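Home Stories Workshops Shop Contact

We use cookies to remember your settings and to see which pages get read. Accept Manage choices

Talking counters with the owner of Skidside

Skidside sells worktops and remnant slabs out of a long brick unit behind the old freight yard. The owner has run it for 11 years and still does the measuring herself. She asked us to leave her name out of it, because people look her up and call at supper time. We met at the shop on 6 May 2020 and talked standing up, as there was only one chair and it had samples on it.

She started in kitchens at a firm called Vivent, in the office, taking complaints. "Most of the calls were about edges," she said. "Chips, sharp corners, a seam where they didn't expect a seam. Hardly anybody called about the color."

Color is what people come in for, though. Black with a pale vein has been the steady seller since December. She puts it down to people being tired of plain white. "You can leave a black top for a while and it looks fine from the door. Up close you'll see crumbs and every fingerprint. I tell them that before they pay."

She is particular about veining. A jagged vein pulls the eye, she said, so she likes customers to look at the whole piece and decide which end goes by the sink. Small samples are no help with that. "You get a sample with no vein in it at all and think you've bought a black counter. Then it goes in and there's a bolt of white across it."

What about the walls? She would keep them gray or off-white and leave them alone. Her own kitchen has two gray walls and a third she never got to. "A pattern like that doesn't want tile behind it. If you already have busy tile, get a plain top."

I asked what should live on a counter once it's in. Very little, in her view. She keeps one open bin for the things she reaches for daily and puts the rest in a drawer. Lids go with what they belong to. "If a lid is sitting by itself on the counter, somebody stopped halfway through a job," she said. "That's my house most evenings."

She used to stock a line of organizers from Destness and dropped it. The dividers were fine but the trays were too deep, and small things got lost at the bottom. Now she carries two sizes of a shallow tray from Addo and doesn't push either one.
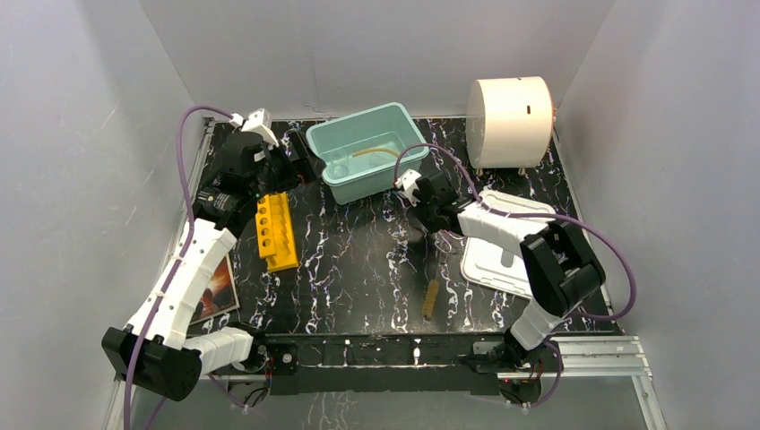 Cleaning and repairs

Her advice on cleaning is short: warm water, a drop of dish soap, a soft cloth, then a dry cloth. She doesn't sell sprays. "The shine products build up. Then they call me and say the top has gone cloudy."

Repairs are a different matter – she'll fill a chip but won't promise the fill will disappear. On a dark top the pale veins are harder to match than the black. The last one took her 2 tries, and she charged for one.

She had a measuring job across town at noon, so we stopped there. The shop is open from 9 most mornings, and remnants are kept along the back wall with the price in chalk.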